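Why Tissues Come in Little Packs

Paper tissues are thin and soft, and they like to run away from each other. A small wrapper keeps them together until your nose needs one.

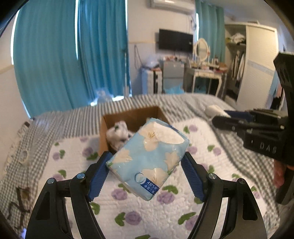

What are tissues made of?

They are made of very small fibers, which mostly come from wood. The fibers are mixed with a lot of water, spread out flat and dried. Then the paper is so thin that light comes through it.

One sheet alone is weak, so the maker puts several sheets on top of each other. Each sheet is called a layer, or a "ply". On the light-blue pack with the big cream flowers, the Chinese writing begins with 4层 – this means four layers. The line under it names the smell, and it is a flower also: freesia.

Try it at home! Take a tissue and pull the layers apart, very slowly. How thin is one of them?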